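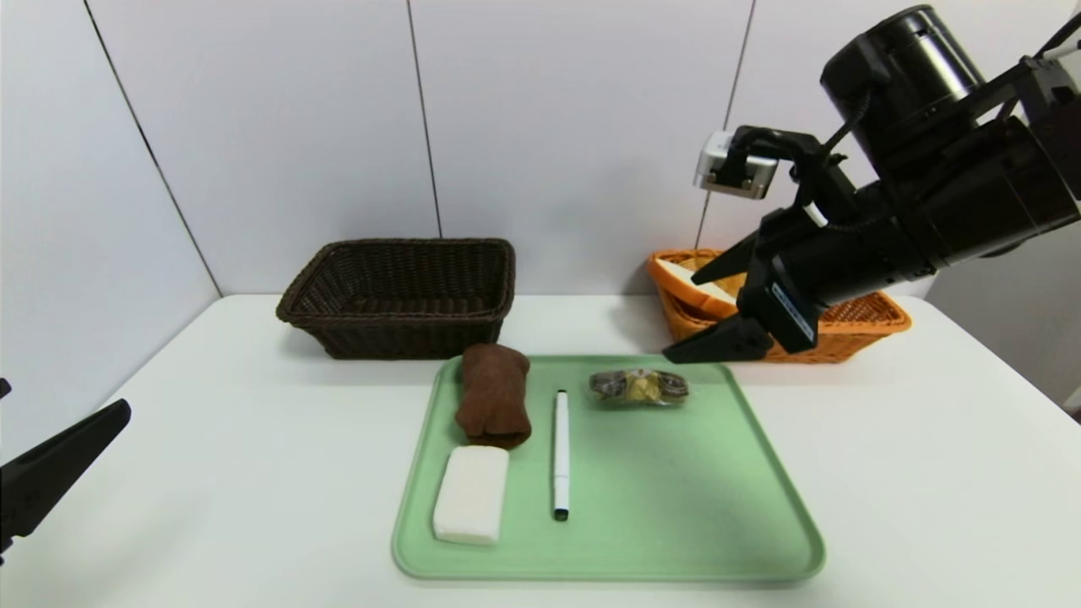

Sorting a mixed tray into two baskets: what goes where?

Posted by Bimla Yadav in Home & Tidying

Hello all! I've finally got round to sorting out the white table by my back door and I'm so pleased with how it's coming along, but I've got stuck on the last bit and would love some ideas.

The set-up is two wicker baskets along the back, one dark brown and one orange, and a pale green plastic tray in front of them. The brown basket is a nice close weave and completely empty at the moment. The orange one is a more open weave. I got the tray in July from the Hoder shop in town before it moved, and it has a little raised lip all the way round, so things don't roll off on to the floor (we have sloping floors, it matters!).

The idea is that the tray is where everything lands when people come in or empty their pockets, and then once a day it all gets sorted into the baskets. Lovely in theory. The trouble is what lands on it. Right now I've got a rolled-up brown towel, a white bar, a marker pen and a little wrapped snack, and I can't for the life of me decide on a rule. My first go was brown basket for fabric and orange basket for everything else, but then the orange one turns into a jumble and the pen sinks to the bottom. My second go was a basket per person, and that lasted until teatime.

There are 3 of us using it, one of them is 8 and very keen on putting things in baskets, less keen on which basket. I don't want to buy a great big unit with drawers. I really like the two baskets and I'd like to make them work! How would you split it?

Peiyu Jiang

Oh, I love this sort of problem! I've had a landing tray for years and I think you're very nearly there.

What worked for us was to stop sorting by what a thing is made of and start sorting by where it's going next. So one basket is "goes upstairs" and the other is "stays down here". Your towel goes in the upstairs basket, presumably, if it lives in the bathroom or the airing cupboard. If the white bar is soap it goes up as well, and if it's a sponge it stays down for the kitchen. The pen and the snack stay down. Then whoever is going up the stairs next takes the whole brown basket with them and brings it back empty. It takes no time at all and you're never standing there wondering whether a pen counts as stationery or clutter.

I'd make the brown one your upstairs basket, by the way. Small things can poke through an open weave when you're carrying it (I once left a trail of hair grips from the hall to the landing), and a close weave is much better for that. The orange one can stay put on the table and never needs to move.

A few little things that helped:

Keep the towel rolled. It takes up so much less room than a folded one, and you can stand several on end in a basket with flared sides and see them all from the top. If you have more towels than the one, roll the lot! It's very satisfying and it only takes a minute.

Put a mug or a short jar inside the stay-down basket for pens. Stand it in the back corner and it won't tip. We use an old Jendance candle jar, washed out, and it holds far more pens than any family needs. Do make sure the cap is pushed right on before the pen goes in, as wicker is a pain to get ink off.

If that bar is soap, don't let it share a basket with anything you're going to eat, even when the food is wrapped. The smell gets into everything. I had a cereal bar that tasted of lavender for the whole of a walk and I've never forgotten it. A saucer on the tray is fine for soap until somebody carries it up.

For your 8-year-old, try a tag on each handle or rim with a drawing on it. Stairs on one, a sofa on the other. Mine drew theirs and were so proud of them that they told visitors off for getting it wrong. Please come back and say how you get on!

camenzind_shed

I'd just eat the snack and then you've only got three things to sort.

More seriously, line the orange basket. Any bit of cotton will do, an old pillowcase is ideal. Stops small stuff going through the gaps and you can lift it out and shake the crumbs off.

Mags in the Fens

I'd go a different way from Peiyu, although the stairs idea is a good one if you've got stairs! We're in a bungalow, so it wouldn't do much for us.

I use daily and not daily. Anything somebody will want again before tomorrow stays on the tray and doesn't go in a basket at all. In your case I'd say that's the pen and possibly the snack. Anything else goes into one basket, and the second basket is kept for things that don't belong to the house: library books, a neighbour's dish, the post that came to the wrong door. You'd be amazed how much of the muddle on a table is other people's things. Once ours had their own basket the tray was suddenly half clear.

The other thing I'd say is to measure your tray before you add any dividers. I bought a set of Mivano ones that looked perfect and they were 21 cm long, which was just too long to sit flat with the rounded corners. I ended up cutting down the lid of a shoe box and it's still going strong. Covered in leftover wallpaper it looks rather smart, even if I say so myself.

And give whatever rule you pick a proper go, three weeks at least. The first few days everybody forgets, and it's so tempting to change it again. We changed ours four times in one month and all that happened was that people put things on the chair.

Bimla Yadav

These are brilliant, thank you! I'm going with upstairs and downstairs to begin with, brown basket for up, as Peiyu said. The jar for pens is such a good idea, and I've got a pillowcase with a rip in it that can be the liner. Tags are being drawn at the kitchen table as I type, and there's a great deal of glitter involved.

Mags, I'm keeping the neighbours' basket in mind, because I've just remembered whose pie dish I've got in the cupboard.

343 people found this page helpful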